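Open day at the Drilis workshop, quick notes before I forget

OK so this is going up fast because I have to be out the door again in an hour. Went to the Drilis open day in Pasholm. Did not plan to. A friend had a spare ticket, I had a free afternoon in September, off we went.

Parking was a mess. The sign for visitors points you to the Jadwood building, which is the lumber place next door, and they were very polite about it but you could tell we weren't the first lost people that day. Walk back past the loading dock, blue door, up the stairs. If you go next time, ignore the sign.

Badge, sticker, bad coffee. Badge number 461, no idea what the numbering is about, there weren't that many people in there.

Downstairs was the stuff I expected. Conveyor, boxes, an arm picking up parts and putting them in a tray. Fast, loud, behind a fence. Kids loved it. I watched for a few minutes and my brain kind of slid off it.

Upstairs was the laundry folding and that's where I spent the rest of the day. Two arms, one table, clothes. That's the whole demo. They run it in 13 minute slots with a break in between and people sort of drift in and out. I stayed for three slots, which my feet did not thank me for.

Why is folding so hard? I asked that, like everybody does I guess. The answer I got was that a box is the same box every time, but a shirt is a different shape every single time you drop it. There's no one right place to grab. You pull a corner and the rest of it moves too, or doesn't. And dark fabric is worse than light, the edges get lost in the shadows. I fold laundry every week of my life and had never once thought about finding the edge of a T-shirt.

It's slow, by the way. Really slow. If you've seen clips online you've probably seen them sped up. In the room you get these long waits where the arms sort of hang there, then a small tug, then another wait. I found it kind of relaxing? My friend went to get a sandwich and came back and claimed she'd missed nothing. She had missed a whole sleeve.

The pictures, no particular order:
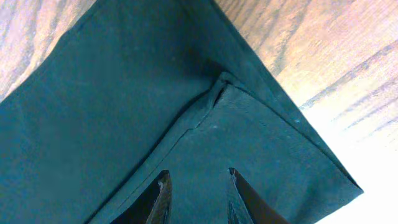
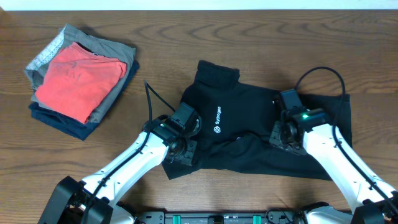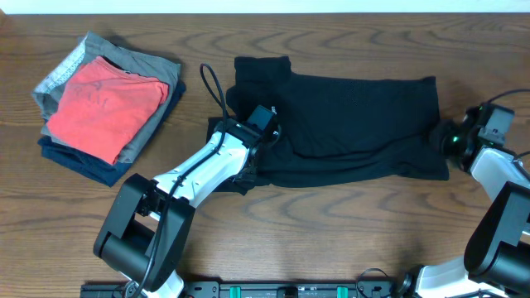
Whiteley wrote to me after I'd posted a couple of lines about the day elsewhere, and didn't agree with me on the speed thing at all. Slow is fine, Whiteley says, slow is what you'd want in a house, and the thing to ask at these open days is how often somebody has to step in and straighten the cloth by hand. One good fold tells you very little. Ask for the bad ones too.

Fair point and I wish I'd asked it. I did see a person step in 2 times while I was there, once to flatten a shirt that had ended up in a lump and once to restart the thing after a grip slipped. Don't know if that's good or bad. They didn't hide it, I'll say that much. The guy at the table just said "that one got away from us" and reset it and carried on.

Some other bits from my notes, which are mostly unreadable:

The fingers have to slide under an edge without shoving the whole cloth along. Get it too low and you scrape the table, too high and you close on air. I heard a few of those. Little click, nothing in it.

Stacking is its own problem. The folded thing has to travel without coming undone and I saw one sag in the middle on the way over and come down crooked. Looked exactly like my stacks at home so no complaints here.

Fitted sheets - somebody asked. Big laugh from the staff. No.

Somebody also asked about socks and got a proper answer which I didn't catch becuase a stroller was going by. Sorry.

They wouldn't talk price, or when any of this would be for sale, or if it ever would. The line was that it's a research setup. A woman behind me said she'd pay for it tomorrow if it did towels only. I'd maybe wait untill it can do a shirt before the next shirt is dirty.

We left a bit after 9, which was later than I meant to. The evening slots are much quieter, go then if you can, you get right up to the rope and the staff have time to chat. Downstairs closes earlier so do that first if you have kids with you.

Tickets were free but you do need one. Next one is in spring I think, there was a sheet to sign and I signed it. Will post the date when I get it. Ok, running.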